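Garment Handling Data Collection: Progress Report to Fletier
1 Jun 2025
By the Nudari project team
0 comments | 2 shares

Collection on the belt task continued at the Jarnanari site. The target for this phase is 400 accepted demonstrations, of which 183 have passed review. Each is a two-arm episode recorded under operator control, with wrist and head views stored together.

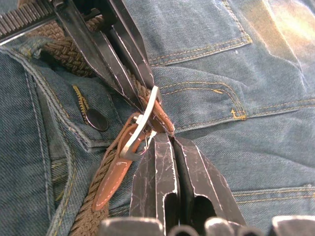 Review criteria were tightened in this period. An episode is now accepted only if the fastening stays in the wrist view from first approach to release. Close-up views are the main source for labelling contact, and reflections remain the chief difficulty. With the fingers at a silver buckle, the metal shows bright highlights and glare can wash out the denim near the corner of the view. Labellers at Bae have been told to mark such stretches as uncertain and keep the episode.

Episode length is capped at 80 seconds. Longer attempts are stored separately and do not count towards the total. Rejected episodes are kept for later work on failure detection.

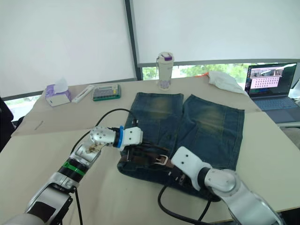 Figure 2. Both arms at the waistband, jeans laid flat on the table.

The remaining episodes will vary the starting position of the garment. A first training run is planned once the target is met, with results due to Fletier in December. No change to the budget is requested.

Last updated: 1 week ago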